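How many demos before you stop? (plate pick, sim)
Forum > Learning from demos > Data collection

stosdale_pm
Thursday, 9:14 am

Trying to get a policy to pick a well plate and put it in a bin. All in sim so far, teleop with a cheap 6 dof mouse. Have 51 demos. Works ok when the plate is near where I usually put it, falls apart everywhere else. Do I just keep going to 2,000 or is that dumb

gripgrumble
9:31 am

dumb imo. 51 of the same thing is one demo. move the plate. rotate it. move the bins too

kettle_offset
9:40 am

Disagree a bit. Get it solid in one spot first, THEN widen. If you randomize everything at 51 you can't tell if its the data or your action space thats broken

gripgrumble
9:52 am

he already said it works in one spot

kettle_offset
9:58 am

He said "ok". Whats ok. 60 percent?

stosdale_pm
10:20 am

Almost 60 yeah. Plate yaw is fixed right now, only x/y changes and not by much. Also I throw out every demo where I fumble the grasp, should I be keeping those

resia_nights
10:47 am

Keep the fumbles if you recover!! That's the good stuff, the policy has to see what getting back on track looks like (I threw mine out for all of September and had to redo the lot). Toss the ones where you drop it and quit.

And check your start pose. If the arm begins every episode at the exact same joints it just memorizes the first second.

stosdale_pm
11:05 am

ok start pose is identical every time, guilty. Heres the current setup

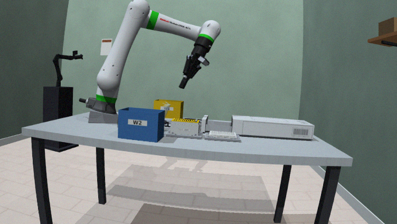 Plan is 4 batches now. Batch one plate x/y wider, two adds yaw, three swaps the blue and yellow bins, four jitters the arm start. Eval after each so I know which one helped. Keeping recoverys.

kettle_offset
11:19 am

Better. Same eval seeds each time or the numbers mean nothing

gripgrumble
11:26 am

id still do start jitter first, its free. also randomize lighting while your in there

kettle_offset
11:30 am

Leave lighting alone til its going on a real arm

stosdale_pm
11:48 am

Jitter first then. Lighting later. Will post numbers when batch one is trained, prob tonight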